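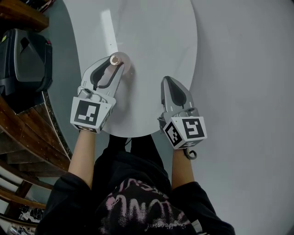
Shared Workshop Builds Hand-Held Grippers to Teach a Home Robot Arm

PRARNALSTEAD -- Members of the Bamlow shared workshop have finished a working pair of hand-held grippers, the first completed part of a home-scale robot project called Feronau. The grippers are held one in each hand and used to pick up and move small objects on a table. Recordings made this way will be used to train a pair of tabletop arms, which the group plans to build next.

The project was started by Ibsa Beyene, a Bamlow member who repairs sewing machines for a living and had been building small arms at home. The work moved into the shared workshop when it outgrew the spare bedroom.

"I had an arm that could move but I had no good way to show it what to do," Beyene said. "Programming every motion by hand took me whole evenings, and then I would move the cup an inch and it would miss. Picking up the cup myself with the same kind of fingers is much faster."

Each gripper has jaws lined with dark gray finger pads. A white cube printed with black square patterns is mounted at the rear, above the wrist. Software reads the patterns to work out where each gripper is and how it is turned. The patterns on each cube face are different, so the software can tell the left hand from the right.

The practice tasks are simple ones. A small capped bottle is set on a round white table, and the person holding the grippers closes one of them around it. Later tasks call for both hands, such as passing an object across the table or holding it with one gripper while the other works on the cap.

The group has recorded 963 attempts to date, in sessions held on Wednesday evenings. Anitha Chettiar keeps the log and decides which recordings are usable.

"We throw out a fair number," Chettiar said. "If a cube gets turned away for too long, we lose track of that hand and the recording is no use to us. People learn to keep their wrists where they should be after a session or two."

The glossy table top has been a separate problem. Overhead lights leave bright streaks on it, and the group has tried moving the table to several spots on the floor. A matte cover is on the list of things to try, but Chettiar wants to keep some recordings with the reflections in them.

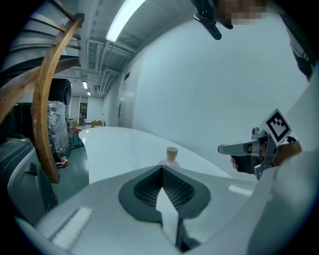
Both hand-held grippers at the round table, with the bottle standing between them.

The current grippers are version 21 of the design. Early versions had straight fingers that let round objects slip out sideways. Beyene changed to a curved pad after version 9, and most of the changes since then have been to the handle, which several members found too wide. A smaller handle is now offered as a second set of files, and the two sizes take the same jaws.

A full set of parts for one gripper takes 37 hours to print on the workshop's older machine. Assembly takes an evening. The group advises first-time builders to print the finger pads before anything else and check the fit, as the pads are the part most affected by differences between printers.

Three members have built their own pairs at home from the files. Their notes have been added to the build guide, including a correction to the screw list and a warning about overtightening the jaw pivot -- a mistake that cracked two housings in the first month.

The next stage is the arms themselves. They will carry the same jaws and pads as the hand-held version, so that what is recorded by hand matches what the arm can do. The joints will use a motor bracket designed by Doucet, a small parts shop in Prarnalstead that has also let the group use its drill press. One arm is partly assembled. The second is waiting on bearings.

"I would like it to put the bottle down where I asked," Beyene said. "After that we can talk about dishes."

The group expects to run the first test of a trained arm in December. The test will use the same round table and the same kind of bottle, with no person holding a gripper.

Members of the public may try the grippers at the workshop on Wednesday evenings. No experience is needed. Visitors who take part in a recording session will be asked to push up long sleeves and to take off rings and bracelets. Children are welcome with an adult, although the smaller handle is still a stretch for most hands under the age of ten.

Printable files, the parts list and the build guide are available at no charge from the front desk at Bamlow, and can be copied to a visitor's own drive. Builders who change the design are asked to send a note of what they changed and why.

About Bamlow

Bamlow is a member-run shared workshop in Prarnalstead with benches for wood, metal, sewing and electronics. Day passes and monthly memberships are available.

Contact: Anitha Chettiar, Feronau project, Bamlow, Prarnalstead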